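Transfer gossip column

A transfer gossip column is the bit of a sports page that rounds up which soccer players might be going where, and I've read far too many of them to pretend I'm neutral (I grew up on the one in the Estbridge evening paper, which ran next to the crossword). Most are a string of one-line items, each credited to some other outlet, and they fill up fast in the summer when there are no games to write about.

The form is older than the web. In Estbridge it started as a corner of the back page, grew to a full column, and by its peak was running 13 items a day — I once went through a whole summer's worth, 233 in all, and a lot of them were the same rumor in a new hat! Drustby's paper went the other way and printed a single long piece every week.

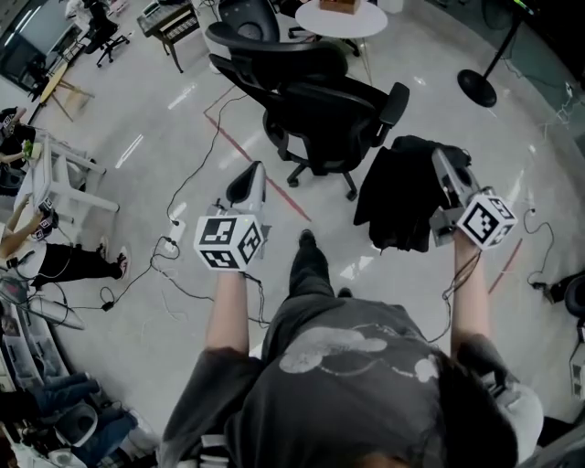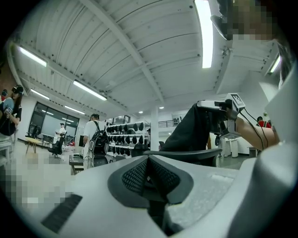 Wording is where the column really lives. A player is "monitored" first, then "linked," then "in talks," and a club that has done nothing at all can be said to be "weighing up" a move. Fans know the ladder by heart and will argue for hours over one rung of it. My favorite is the item with no news in it, where a winger's jacket draped over a chair, like the black one in the first picture, gets treated as proof that he's staying put. Unnamed "sources close to the player" do most of the talking.

Online, the column turned into the live blog. Griltari, a fan site covering both towns, put up 3,064 short updates in one window, and the Baluyot forum keeps a running thread that grades each rumor once the window shuts. It had over 1,375 graded last time I looked, and "partly true" is by far the most disputed mark.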